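Portada > Entrevistas > Juegos independientes

Tiempo de lectura: 6 min

Imprimir | Enviar por correo

Judit Farkas y Lilla Medve: «Queríamos un juego en el que perderse fuera la parte buena»

Cuando me conecto con ellas, Judit Farkas ya está hablando. Le está explicando a Lilla Medve, su compañera de estudio, por qué el segundo faro de Zoltside tiene que quedarse donde está, y tardan un rato en darse cuenta de que las escucho. «Perdona, llevamos con el faro desde el desayuno», dice Judit, y se ríe. Lilla no se ríe tanto. El faro, me aclara luego, lo ha movido ya 3 veces.

Para quien no lo tenga en el radar: Zoltside es un juego de exploración en primera persona ambientado en un pueblo costero que la marea parte por la mitad. No hay combate, no hay barra de resistencia y no hay minimapa. Hay un cuaderno, una brújula que falla cerca del agua y una cantidad de puertas que me tuvo despierta hasta las tantas el sábado. Lo firma Watura, que son ellas dos y nadie más, y es su segundo juego después de Quintana, aquella aventura de correos y bicicletas que a mí me enamoró (y que sigo regalando a todo el mundo en los cumpleaños, lo siento, amigos).

«Quintana lo hicimos con muchísimo miedo», cuenta Judit. «Poníamos una flecha en cada esquina. Veíamos a alguien probarlo, se paraba dos segundos a mirar y nosotras ya estábamos apuntando: aquí se aburre. Y luego nos escribía la gente y lo que recordaban era el rato en que se habían equivocado de calle». Lilla asiente. «Había un callejón sin nada. Literalmente se me olvidó ponerle cosas. Recibimos más correos por ese callejón que por el final».

De ahí sale Zoltside entero, o eso defiende Judit. Lilla tiene otra versión: sale de Potmont, un prototipo que abandonaron a medias y del que hablan con un cariño rarísimo, como de un coche viejo. Potmont era un juego de cartografía, tan riguroso que para dibujar una colina había que medirla desde tres puntos. «Era insoportable», dice Lilla. «A mí me encantaba», dice Judit. Del naufragio rescataron el cuaderno, que en Zoltside funciona de maravilla: lo que dibujas es lo que hay, y si lo dibujas mal, el juego no te corrige. Yo me pasé una tarde entera buscando un puente que había puesto al lado contrario del río. ¡Qué tarde más buena!

Les pregunto si no les preocupa que haya quien lo deje a la primera media hora. Judit contesta antes de que termine. «Claro que lo dejan. Lo vimos en las pruebas. Pero los que se quedan se quedan de una manera que no habíamos visto nunca. Una chica nos mandó fotos de su cuaderno de papel, ¡había hecho otro aparte, porque el del juego se le quedaba corto!». Tienen la meta puesta en vender 1.000 copias el primer mes y les parece una cifra enorme. A mí me parece poquísimo para lo que han hecho, pero se lo digo y cambian de tema.

Hablamos mucho de sonido. Zoltside no tiene música mientras caminas, solo viento, grava, gaviotas y una campana que suena a las 6 de la tarde, hora del juego, y que sirve para saber en qué mitad del pueblo estás si prestas atención al eco. Yo no me había enterado de esto. Lo confieso y Lilla levanta los brazos. «¡Es lo que más trabajo me costó! Grabé la campana en tres sitios distintos y la gente cree que es ambiente». También grabó los pasos, todos, con dos pares de botas y unas zapatillas de su hermano. La hierba mojada es lechuga. Esto último me lo cuenta bajando la voz.

Donde más discuten es en los interiores. A Judit le gustan llenos, con cajones que se abren y cartas a medio escribir; Lilla los prefiere casi pelados, para que el jugador mire lo poco que hay.

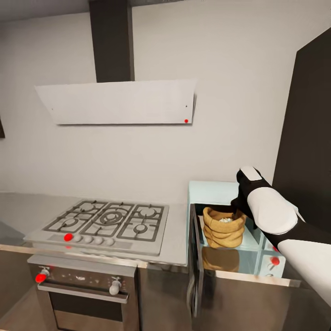 Los interiores de un juego de exploración tienen, según Lilla, un problema de atención que los exteriores no tienen: fuera te guía el horizonte y dentro te guía cualquier tontería. «Una pared es muda, una silla es casi muda, pero un color fuerte te grita», dice. Me pone el caso de una cocina en tonos grises, con la encimera de acero, su campana y su placa de gas, y cinco mandos en fila de los que cuatro son blancos y el de la izquierda, rojo. «Ya está, ya sé adónde va la mano de todo el mundo. Da igual lo que tengas en el resto de la habitación». Judit protesta, dice que para eso están los colores, que un jugador también quiere que le den una alegría de vez en cuando. Lilla concede que sí, que una por casa. Se ponen a negociar cuántas casas hay y yo aprovecho para beber agua.

Lo bonito es que esa pelea se nota jugando. Hay habitaciones de Judit y habitaciones de Lilla, y a partir de cierto momento empiezas a distinguirlas. La casa del práctico del puerto es de Judit, sin duda - tardé una eternidad en salir de allí, leyéndolo todo - y el almacén de sal es de Lilla, con su única ventana y su única nota. Se lo suelto como teoría y se miran. «La sal es mía», dice Judit, encantada. «Me salió así un día que estaba cansada».

El lanzamiento será en julio, primero en ordenador. Habrá versión de consola si las cuentas salen. También habrá, y esto me lo confirman casi a la vez, una opción para activar pistas, que Judit se negó a incluir durante meses. «Me convenció mi madre», admite. «Quería jugar y no podía. Llevaba una semana en el embarcadero». Las pistas no señalan nada en pantalla: son frases que te dicen los vecinos, y algunas están equivocadas, como le pasa a la gente del pueblo cuando le preguntas por una calle.

¿Y después? Lilla quiere dormir. Judit quiere volver a Potmont. «Con tres mediciones por colina, como estaba», dice. Lilla propone dos. Judit contesta que con dos no se puede triangular bien y que eso ya lo hablaron. Les doy las gracias, me dicen adiós con la mano y, antes de que se corte la llamada, todavía alcanzo a oír algo del faro.

Imprimir | Enviar por correo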